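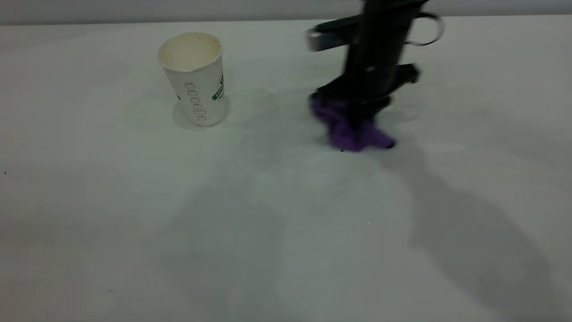 3. Workshop Build and Trial Procedure

3.1 Setting

The arm was assembled in the Sitora shared workshop, where bench space is booked in blocks of up to four hours. This limit shaped most of the decisions reported in this section. Every part of the system had to be set up, tested, and cleared away within one booking, and the tools needed for it had to be those already kept on site. Motor control runs on Nanum, a small open controller library maintained by workshop members. The wiping routine was written by Liesl Stöckli as a separate module so that it could be changed without touching the rest of the code.

3.2 Task

The task chosen for the build was the cleaning of a small liquid spill from a flat white surface with a cloth. It is a common household job, and it asks more of a home-built arm than picking up a rigid object does. The cloth changes shape when it is gripped, and the force applied to the table must stay within a narrow range. In the layout used here, the spill lies between a paper cup and the folded cloth, so the planned path must end before it reaches the cup.

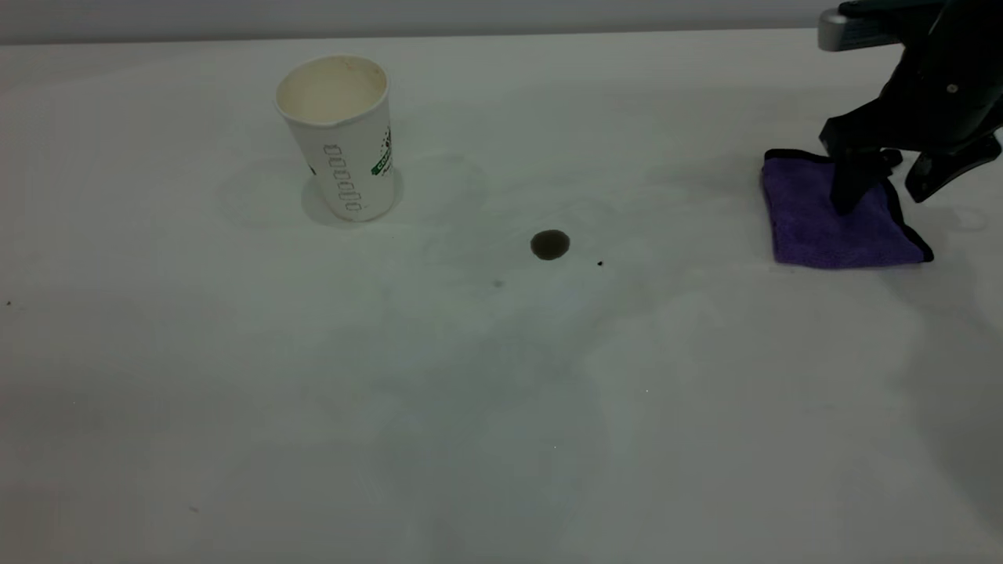 Figure 4. Trial layout with paper cup, dark spill, and folded purple cloth. The left finger is on the cloth.

The routine has four stages: approach, grip, wipe, and release. In the grip stage, the fingers close on the cloth near its upper edge. Early versions of the code aimed for the middle of the cloth, and this was given up after repeated slips. The module now stores a grip point for each cloth size and checks motor current before the wipe begins. If the current is too low, the arm opens, returns to its start position, and tries again.

3.3 Revision of the Wrist View

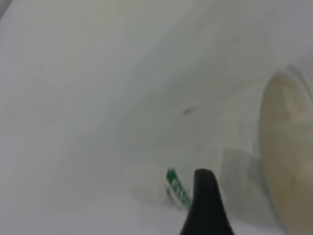 Sitora Workshop, Jun 30, 2026

The entry under this date in the build log records a change to how the wrist view is used. Until then, a cloth was located by color alone, and the search covered the full view. The revised module ignores a fixed area at the lower edge, where a gripper finger is always present, and rejects any region smaller than a set limit. Small colored items that come near the finger are therefore no longer passed to the grip stage. The change required 12 lines of code and no new hardware. 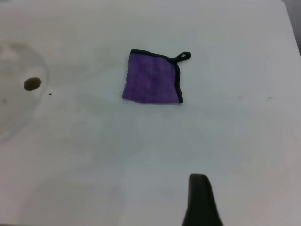
Figure 5. Wrist view with the cloth lying flat and a dark spot to its left.

Black trim on a cloth was first treated as noise by the color filter. It is now used as a second cue, as it gives a clear outline against a white table and allows the angle of the cloth to be estimated. Blurred edges remain a source of error, and the module falls back on color when fewer than two sides can be traced.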